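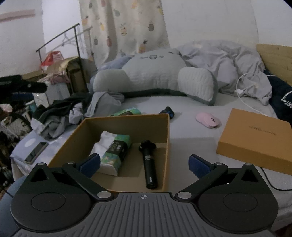
Lalton Gripper Set-Up Guide
Section 4: Your first tidy-up chore
By the Dulwood home robotics desk, November
Last updated: November, revision 21

Can a machine clear up a bedroom yet? Partly, and the part that works is great fun to teach! Small things going into or out of an open box make a good first chore. Folding a duvet is still out of reach.

1. Set an open cardboard box on the bed with its flaps out of the way.

2. Pick a few everyday items. Tissue packets are perfect: light, soft, and forgiving if you squeeze too hard.

3. Open the fingers fully and bring the two pads to either side of one item.

4. Close slowly, lift straight up, and pause before you move sideways.

5. Set the item down, open the fingers, and back away. That counts as one run. Save it in Zavmont under a chore name you'll remember.

6. Repeat until you have 55 good runs, moving the items between runs.

Note: Leave the usual clutter on the bed. Our Lacroix model learned from 1,346 runs in lived-in rooms, and it copes far better with a mess than the old one did (we were thrilled).

Caution: Keep charging cables out of the finger path. A looped cable can catch in the linkage.

Caution: Don't start with glass or anything sharp.

Comments (3)

tissuebox56: Almost gave up at step 4, then slowed way down. Big difference.

marlowe_k: Does this work on a soft mattress? My box keeps tipping.

Dulwood desk: Slide a tray under it and try again. Let us know how it goes!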